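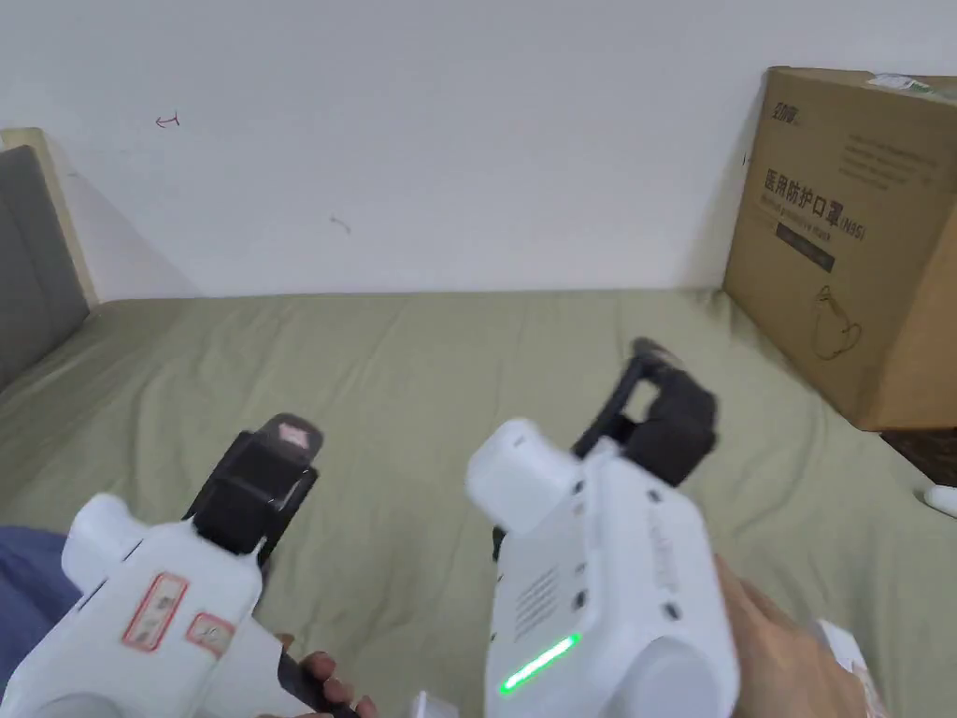 Desde el equipo de datos: noviembre entre dormitorios

Este mes me ha tocado salir de la oficina, ¡por fin! Llevamos semanas recogiendo ejemplos para Prikine, el modelo con el que queremos que un robot se maneje en una casa corriente, y yo ya me sé de memoria las camas de media ciudad. La de la sábana verde es de las últimas que hemos grabado.

La mecánica es sencilla de contar y bastante menos de hacer. Coges una pinza en cada mano, te colocas frente a la cama y repites la tarea con calma, sin tirones (a mí me cuesta, soy de natural nerviosa). En total hemos cerrado 59 episodios válidos en 16 habitaciones distintas, y Hugo Moya, que los revisa uno a uno, me ha tumbado dos por ir demasiado deprisa. Me lo merecía.

Lo de variar de casa importa mucho: pedimos a la gente que no recoja nada antes de que lleguemos. Si hay una caja de mascarillas N95 encima de la cama, pues se queda, que el modelo también tendrá que apañárselas con eso. Lo mismo con las arrugas de las sábanas, ¡ni se os ocurra plancharlas!

Ahora viene la parte de etiquetado, que lleva Casimiro Requena desde Drumley, y después empezaremos con las cocinas. Buscamos todavía dos casas con cocina pequeña, cuanto más estrecha mejor. Si os animáis, escribidme y os paso los horarios; solemos ir a partir de las cuatro de la tarde y el café lo ponemos nosotros.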